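Collecting examples with the hand-held grippers

Sep 12, 2019

I said in July that I would write up how the collecting goes once we had a proper routine. We have one now, so these are my notes, mostly on the organiser box task.

The project is called Arruda and it lives in the back half of the Trurnov building. The idea is simple enough. A person does a small job with a gripper in each hand, the cameras and the grippers record it, and each go is saved as one example. Later the learning system, which we call Gireck, is trained on the whole pile. My part is doing the job over and over and keeping the log straight.

So far I have 283 examples of the box task that passed checking. Another 23 were thrown out, mostly because I started moving before the recording did.
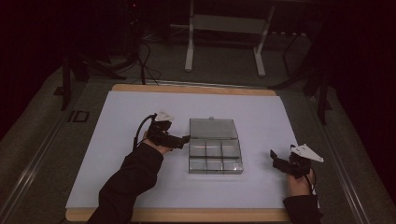

I sit down, rest both grippers on the table, wait for the start tone and then begin. The wait matters more than I expected. If I set off early the first part of the reach is missing, and Fido (the script that checks the files overnight) rejects the lot.

Speed was the next thing to sort out. My first examples were much too quick. I was working the way I would with my own fingers, and on playback the box jumped from one place to another with very little in between. Now I go at about the pace you would use to carry a full cup of tea. It feels silly for the first hour and then you stop noticing.

Clear plastic is awkward. It shows whatever is behind it and it picks up reflections from the lights, so the edges come and go as you move. We talked about swapping it for something solid and decided to keep it – people do own clear boxes, and the system will have to cope with them sooner or later.

I also had to stop being tidy. I used to put the box down in the same spot every time. Gireck would have learned that spot and very little else, so now I shift it and turn it before each go. 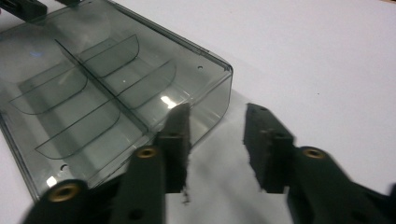 What I would change

The cables, first of all. I lose a bit of time on every go making sure neither of them is going to catch my sleeve.

I would also write the log as I go. For the first 2 sessions I filled it in afterwards from memory, and matching notes to files took me most of an evening.

Shorter sittings would help too. My wrists are fine for an hour, then the grips get sloppy and it shows in the recordings. I now stop for tea before that happens, and do the file names while the kettle boils.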